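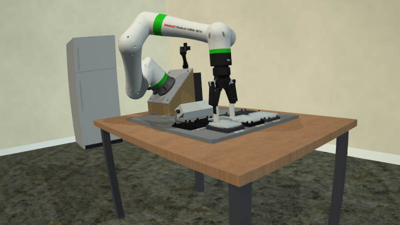
# Review: Tefera cell simulator, one term in a student robotics club

The Bondale club has used the Tefera simulator since July to prepare its entry for the small-parts assembly round. I keep the machines and the licenses, and Lensa Demissie wrote most of the student code. We run version 2 with the Dustis physics add-on, on six desktops bought second-hand.

## Setup

The install took one evening. The arm model loads with its joint limits already set, and so does the parallel gripper. The part that cost us time was the angled mount. Tefera expects a flat base by default, and the tilt has to be typed into the cell file as a rotation in radians. Enter degrees and the program accepts them without a warning. Three students lost an afternoon to this.

Fixtures are imported as separate meshes. Ours came from the Lasport task pack, and two of the trays had their origins at a corner instead of the center. Tsegereda Gudeta corrected them by hand and sent the files back to the pack's authors.

## Running the task

The students' program picks a small part from one fixture, lifts it clear and places it in another. A full cycle takes 80 seconds at the speed cap set by the competition rules. On our desktops the simulation runs slightly faster than real time with one camera view on, and slower with two.

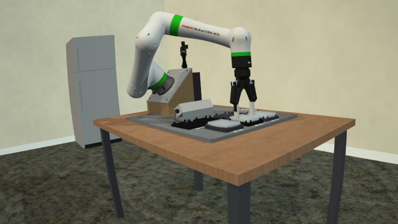
Does a program written in Tefera carry over to a real arm? Ours needed new grip force values and a fresh calibration of the baseplate position, but the motion code itself was kept as written.

Contact is the weak point. With the default time step, a part set down on a pad creeps sideways by a visible amount before it settles. Cutting the step in half cures most of it and nearly doubles the run time. The grip model is better: a part held off-center tilts in a believable way, and a poor approach angle will drop it.

We logged 334 runs over the term. Of these, 176 completed with the final code, and the rest were mostly early attempts with the wrong tilt or the coarse step. The log export is plain CSV – easy for students to plot, though the column headers are missing and have to be added each time.

## Teaching use

Error messages name the joint and the line of code, so beginners could find most faults alone. Undo works only in the cell editor. The manual covers the arm well and the cameras hardly at all.

The club license has a cap of 2000 saved runs, after which old ones must be deleted one by one.

## Rating

Four out of five. I would renew it for the motion planning and the error messages, and I would set the shorter time step on the first day. Checked again on 1st November with the latest patch: the creep is still there, and the degree entry now gives a warning.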